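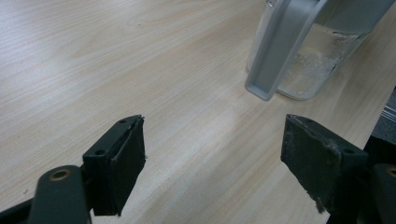

What is a shared annotation layer? It is a set of notes and highlights stored apart from a digital text, so that a whole class can read and add to the same margins.

Schools took up the idea once reading assignments moved to laptops. Podadora, a classroom tool of this type, attaches each note to a phrase and lists replies beside it. Its makers say students who annotate together read more closely. The evidence is thin. The figure usually repeated comes from a trial at Nanesside with 806 students, which ran for 12 weeks and had no comparison group.
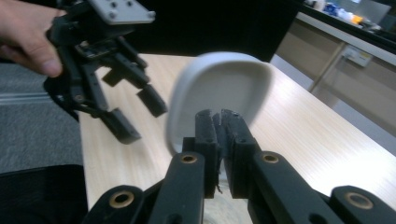

Ľubica Ďurica, who reviewed the trial, objected that it counted comments and called the total "engagement." More than 2 in 3 comments were short agreements with an earlier note. Ebise Shiferaw has defended the method for poetry and other brief texts, a much smaller claim than the one in the sales material.

Notes may also lose their place when a teacher edits the source text.

Related articles
Marginalia
Peer review in schools
Sabbagh reading scale

Categories: Educational technology | Reading instruction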